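The Case for a Plain Table
Opinion, Wiltby Recreation Trust

Community game rooms are often judged by what has been bought for them. The Trust takes the view that the surface deserves attention first. A cup and a ball ask very little of a room, but they do ask for a table that keeps them in place and keeps the noise down.

Our room at Plukach opened in 1981 with bare tabletops. Balls rolled to the floor, and readers next door complained. Cloth was tried much later, and in our opinion it should have been tried at once. Denim is cheap, washable and quiet, and a binder clip on each side is enough to hold it.
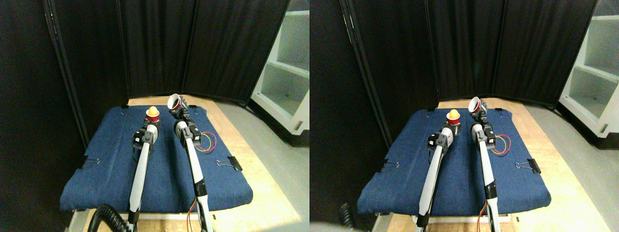
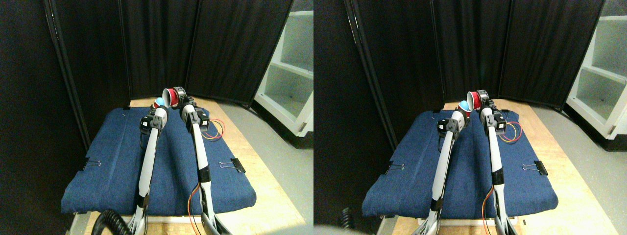

Blue denim clipped over a pale wooden table, with a red cup and a ball.

What Should Follow
We recommend that the rooms at Trernodberg and Atinga adopt the same practice before February. Each room needs 4 cloths and 12 clips, a modest request beside the price of new furniture. Cloths should be shaken out after the evening session and washed monthly.

Some members would prefer fitted felt. Felt looks well, but it must be glued, and a glued table can no longer be used for meals or sewing.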